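From: Dirk Diekmann
To: Clotside shop list
Subject: Re: Sorting out the color-coded bar stock

Hello all,

Sorry it has taken me until Wednesday to answer this. I wanted to go and look at the bins properly before I said anything, and then August got in the way, as it does every year. Thank you, Hoarau folks, for raising it so kindly.

> We opened the last delivery from Clerton and found red and green
> bars mixed together in the same bin again. Is that how they are
> meant to come? We spent 90 minutes sorting them by hand, and two of
> us ended up practically head first in the bottom of the thing. If
> there is a better way, we would love to hear it. Also, does anyone
> else find that the paint gets scratched before the bars even reach
> the saw?

To take the first part first: yes, they are allowed to come mixed, but only when the order is for fewer than 7 bundles. It's buried in the old Gemonar delivery notes, which I don't think any of us has read since they were handed out, so please don't feel bad about missing it. If you ask for the colors to be kept apart when you order, Clerton will put a divider in. You do have to ask every time, though - they won't remember from the last order, and I have stopped hoping they will.

As for the sorting, my advice is to leave it until the bin is nearly down to the bottom. I know that sounds backwards! When it's full, everything lies across everything else, and you pull out one red and three greens come sliding after it. We just take from the top as they come, put the reds on the left rack and the greens on the right, and by the end there is hardly any sorting left to do. 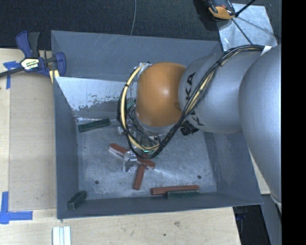
The other thing I would say is to keep an eye on the inside of the bins themselves. The big gray metal ones with the sloping sides are very handy, because the bars tend to gather toward the middle, but the walls and floor do get scuffed and the pale paint wears through along the low edges. A rough spot there can mark a bar just as badly as another bar can. We run a gloved hand over ours whenever one is empty and take down anything sharp with a file. It's a dull little job and goes nicely with a cup of coffee afterward.

I have 4 spare dividers on the shelf by the back door, and Hoarau is very welcome to two of them if somebody is driving over this way. They are heavier than they look, so bring a friend.

Warm wishes to everybody,
Dirk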